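Subject: Re: [starnudach-users] Floor load for shelving on screeds
Date: August 23, 2025

Ionuț Ene wrote:
> The Langlois screed is rated at 500 kg per square meter. Does that
> cover narrow shelf legs, or only an even load?

Only an even load. A leg puts its whole share on its foot, so check the point load separately. Light household pieces are never a problem:
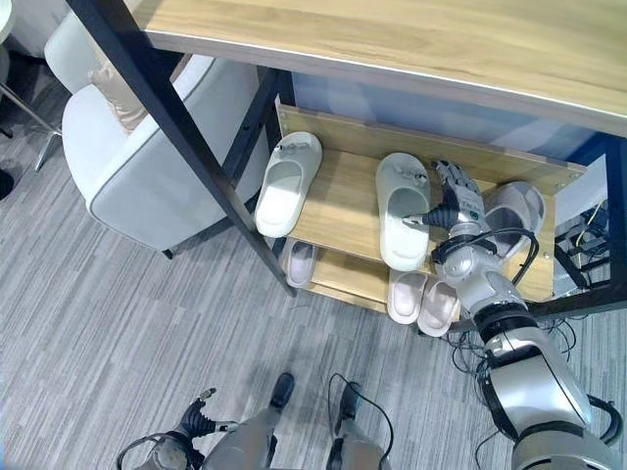 Thierry Pruvost: The Langlois sheet gives 2,000 N per point, but only for feet at least 40 mm across. Smaller feet need a spreader plate.

Agreed – and that figure assumes full cure. Ours was poured in February and we loaded nothing until the moisture readings had settled. Carpet makes no useful difference to the load path. Treat it as part of the finish and leave it out of the sum.

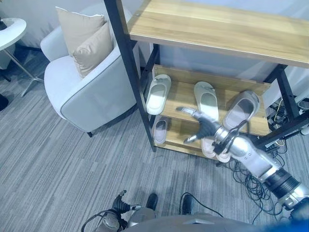
For tall archive units I use 5 mm steel plates under each foot, with the edges rounded. Keep feet well back from expansion joints. The Skedov calculator ignores joints entirely, so mark them on the plan first.

Comments

Stellon – Does the point figure hold over heating pipes?

Ionuț Ene – Not on our sheet. There is a separate table for heated screeds, with lower values.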